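Pilcombe fund manager on yields, lot sizes and why light industrial space is slow to trade

Small industrial units have drawn steady interest from property funds over the past year, but few portfolios have changed hands. Testa, which manages a closed fund of light industrial and mixed workspace across Pilcombe and the surrounding towns, is one of the buyers that has kept to its programme. Its head of acquisitions spoke to us in March, at the firm's office on the Narkside estate, on the usual condition that neither tenants nor staff would be named.

The fund holds units in the range that larger institutions tend to leave alone. "Our floor is 1000 square feet and we rarely go above what a single trade counter or a small assembly firm would take," the head of acquisitions said. "A large fund can't write a cheque that small. By the time it has paid for the survey, the legal work and the valuation, the costs have eaten the first year's income. We buy them in groups, so the costs are spread."

Testa's most recent purchase was the northern half of Narkside, bought from a family trust that had owned the land for two generations. The price was not disclosed. The units came with short leases, several of them already past their expiry date and running on from quarter to quarter. Many buyers would mark that down as risk. Testa priced it as an opening to reset rents, but the head of acquisitions was careful about how far that could go.

"You have to look at what the tenant can carry. If rent is a small share of turnover you can move it. If the tenant is a workshop where rent and wages are nearly all the cost, you can't, and you will have an empty unit by the autumn. We ask for accounts before we bid. Sellers don't like it, but most of them agree in the end."

Void periods are the figure the firm watches most closely. An empty unit loses its rent and also brings business rates, insurance and security back on to the landlord. At Narkside the target is to relet within 3 months. The model used at the time of bidding assumed longer, and the difference between the two is treated as a margin of safety. It is not counted in the return shown to investors.

Asked where demand was coming from, the head of acquisitions said that the old split between office, workshop and storage had become less useful. Firms that would once have taken a desk suite in the town centre and a lock-up elsewhere now want both under one roof, with a kitchen point, good power and a loading door.

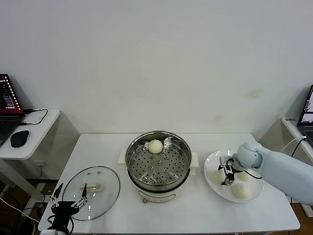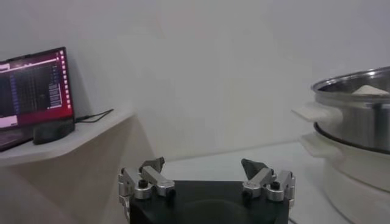 Lease terms have been slower to change than the way the space is occupied. The standard form used in Pilcombe still sets out a single permitted use for each unit, and any mixture has to be dealt with by a side letter. "Take a room that has a steamer pot on a table and a laptop on a wall shelf," the head of acquisitions said. "Under the old wording somebody would have to decide whether it is a kitchen, an office or a workshop. For valuation that matters, as each has its own comparable rents. For the tenant it doesn't matter at all." Testa now drafts the permitted use more widely and takes a slightly larger deposit in return. The valuer has accepted the approach, though only after asking for evidence from completed lettings elsewhere in the county.

On yields, the firm's view is that prices for single units have run ahead of income. Private buyers, often using pension money, have bid for individual freeholds at auction on terms that a fund could not justify. Portfolios are different. There are fewer bidders, the paperwork is heavier and lenders take longer. The discount for buying in bulk, which had almost vanished, has come back.

"We saw it first on the Tarnis sale," the head of acquisitions said. Tarnis, a mixed estate on the eastern side of Pilcombe, was offered as one lot and then withdrawn when bids fell short of the guide price. It has since been divided into 4 lots. Testa bid for the whole in the first round and has not decided whether to bid for any part in the second. "Splitting it gives the seller more bidders, but it leaves the roads, the drains and the substation to be shared out. Somebody has to own those. If I buy one lot I want to know who mends the road, and the pack doesn't say."

Shared services came up several times in the conversation. The service charge at Narkside had been frozen for years under the previous owner, who met any shortfall personally. Testa has replaced the fixed sum with a budget and a yearly reconciliation. Existing tenants move over when their leases renew, so for a time two systems will run side by side. The fund is meeting the gap and has allowed for it in the cash flow.

Borrowing is kept low. The fund draws on a revolving facility to complete purchases quickly and pays it down from investor commitments. It holds no long-term debt against individual estates. The head of acquisitions described this as a matter of timing. "If we had fixed five years ago we would look clever now, and then have to refinance into today's rates. We'd sooner have a lower return and be able to sell a building without asking a bank. When rates settle we will look again."

Energy performance is the largest item in the capital budget. Most of the Narkside units have uninsulated roofs laid over steel frames, and several will need new sheeting before they can be relet on terms longer than a few years. The work is being done as units fall vacant. Doing a whole terrace at once would be cheaper by area, but would mean moving tenants out, and the compensation would outweigh the saving. Solar panels have been priced and put off until the roofs are finished and the network operator has confirmed how much power the estate may export.

The local pipeline of new space remains thin. One scheme in Pilcombe has consent for 245 car parking spaces and a terrace of small units behind them, but construction has not begun. The head of acquisitions doubted that it would at current rents. "Build cost per foot on a small unit is higher than on a big shed. You have more walls, more doors, more meters. The rent has to cover that and at the moment it falls short. We can buy standing stock for less than it costs to build, so we buy."

That gap supports existing values, but it also limits the fund's growth. Testa has commitments it has not yet called, and investors pay a fee on part of that sum from the date of closing. The head of acquisitions accepted that this created pressure to spend. The fund's rules allow uncalled money to be released at the end of the investment period if suitable property can't be found, and the manager's fee falls with it.

"There was a discussion about widening the area," the head of acquisitions said. "We looked at two estates further down the valley. The rents were similar but we didn't know the tenants, and we would have needed another managing agent. For now we're staying where we can drive round everything in a morning."

Second-round bids for Tarnis close at noon on the last working day of the month. The Narkside roof contract goes out to tender after that, starting with the vacant units nearest the main gate.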